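Small Office, Shared Table: Your Questions

By Védís Bjarnason
January

I get a lot of the same emails after I write about how we set up our little office at Nolelness, so I've pulled the most common ones together. I've answered them the way I'd answer a friend, which means some run long (sorry!).

Why a round table in an office?

Because four people can stand at it without anyone being stuck at the end! We had a long rectangular one before, and whoever sat at the far side had to pass everything down like Thanksgiving dinner. With the round one you just reach in. It's also easier on the hips when you're walking past with a full mug.

Isn't wood a bad choice for a work table?

I've heard this a lot and I don't agree. A light wood top shows crumbs and paper dust, and I count that as a plus, because then you wipe it. I use a barely damp cloth and then a dry one. No sprays near anything that plugs in, please. If you get a ring from a cup, rub it along the grain and be patient — mine took a few evenings to fade.

How big should the table be?

Big enough that the machine you use most doesn't take up more than half of it. I laid newspaper on the floor in the shape I wanted and walked around it for a weekend before I bought anything. My family thought I'd lost it. Leave yourself at least 30 inches behind a chair if people need to get by.

Where do you keep the printer, and doesn't it get in the way?

I think the small stuff should live where people use it. A compact printer or a tray unit can sit right out on the shared table, as long as you can open the lid all the way without hitting a lamp or a wall. Measure with the lid up! I once bought a shelf that fit my old machine perfectly right up until I needed to change the paper, and then I had to drag the whole thing out every single time. Asger Kvaran in our office still brings it up.

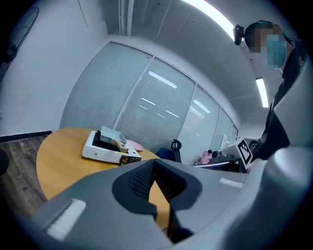 The other thing with lids is what ends up under them. Anything with an open top turns into a parking spot for whatever's in your hand, and then somebody closes the lid on it. My rule is that you look inside before you shut it, every time, even if you were the last one there. I'm usually the one who breaks it.

Do you leave stickers on your equipment?

Depends! If it's telling you something you'd want to know, leave it. If it's only sales talk, warm it up with a hair dryer on low and peel slowly from a corner. A little cooking oil on a cotton ball gets the gummy part off plastic, but keep it well away from any moving parts.

What about the boxes things come in?

I keep a box until I'm sure I'm keeping what was in it, and after that it goes. For little printed cartons I give myself 2 weeks. They look cheerful and they're so handy for pens that they never leave, and then you've got a table full of cardboard. Write the model number in a notebook before you toss it.

Which chairs do you like?

Ones with a curved back that tuck in close to the table. If a chair can't be pushed right up to the edge, you'll be walking around it all day. I'm also fond of a colored seat. Blue hides a lot more than I expected, and it cheers up a plain room. I tried a Mikkelsen stool for a while and liked the height, but I missed leaning back.

We have a glass wall. Can we put desks against it?

Yes, and I would. A desk along the glass gets lovely light. Two cautions: screens look messy from behind, so think about who sees the back of yours, and keep cords gathered up so they don't make a dark tangle against the glass. A zip pouch works, or a Rendov cord box if you want something stiffer. I wouldn't buy anything fancier than that.

Where do people put their bags?

On the desk, mostly, no matter how many hooks I hang up. I've given up fighting it. What helps is leaving one corner clear on purpose, so the bag has a spot and doesn't end up on top of somebody's papers. I put up four hooks by the door anyway, and they hold umbrellas and one very old scarf.

How often do you clear the shared table?

At the end of the day, and it takes a few minutes. Everything that isn't staying goes back to its owner's desk. If I can't tell whose it is, it goes in the Omaton tray on the shelf and people come looking.

Do you have a list of everything you bought?

Not one I'd want to share, it's full of crossed-out lines and a phone number I can't place. If you're stuck on one particular piece, write to me and tell me the size of your room, and which way the door opens. People always forget the door.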